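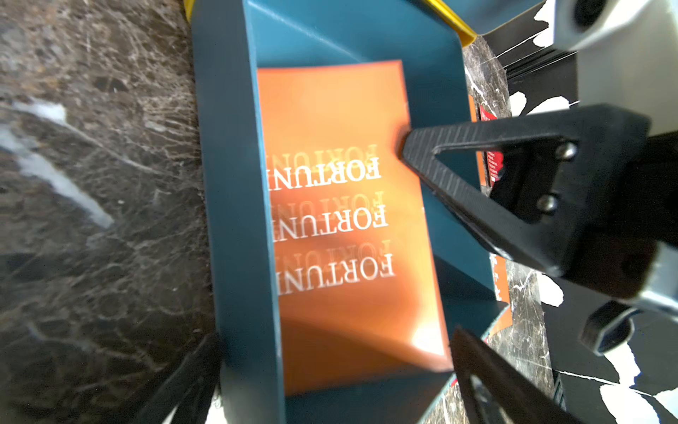

Anca Dinu wrote in to ask whether a club's accounts can be read without any training in bookkeeping, and whether the wage figure in the press ever matches the one in the filing. They can be, and it rarely does. The steps below use the most recent accounts of Harus, a second-tier soccer club owned through a holding company, Gradport.

Before you start

Get the full accounts, not the summary on the club's website. If the club is held by a parent company, get the parent's accounts for the same year too. All amounts below are in thousands.

Step 1. Check the period

Look at the first page for the start and end dates. Most clubs close their books in early summer, but a change of owner often brings a change of date. A period of 11 or 13 months can't be compared with a full year until you adjust it. Harus reports a full 12 months.

Step 2. Split the revenue

The notes break income into matchday, broadcast and commercial. Copy the three lines into a sheet, one column per season. Leave player sales out. They are shown further down as profit on disposal and should stay there.

For Harus, matchday income was 1,600. The note shows that 669 of this came from season tickets, paid before the first home game. The rest depends on attendance and should be treated as the part at risk.

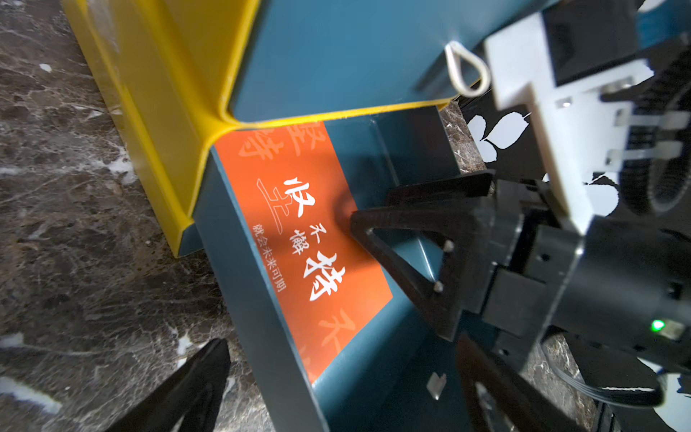 Step 3. Find the wage bill

Go to the staff costs note. It covers players, coaches, office staff and matchday workers together, and it includes payroll taxes. Press reports usually quote basic player wages only - this explains most of the gap. Divide staff costs by revenue and write the result as a percentage.

Step 4. Work out the transfer charge

A transfer fee is not charged in one go. It is spread evenly over the length of the contract. When Harus signed Tănase on a contract of 5 years, one fifth of the fee went into each season's accounts.

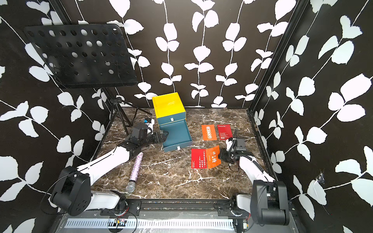 If the contract is extended, the part of the fee not yet charged is spread over the new, longer term. The yearly charge falls, although no cash has moved. Look for this when a club reports lower costs with the same squad.

On a sale, profit is the selling price minus the part of the fee not yet charged. A player raised by the club's own academy has no book value, so nearly the whole price counts as profit.

Step 5. Read the related-party note

This note lists dealings between the club and its owners. At Harus it is note 6. Record three items: loans from Gradport, the interest rate on them, and the date they fall due. A loan repayable on demand is listed under short-term debt even if the owner has no plan to call it in.

Check sponsors here as well. The shirt deal with Prisitz is not listed, so the club does not treat the sponsor as a related party.

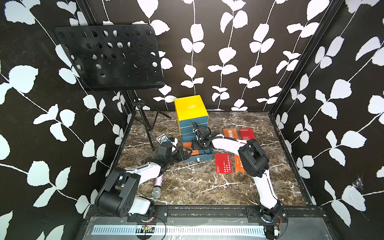
Harus accounts, steps 1 to 5. Last updated November 25, 2020.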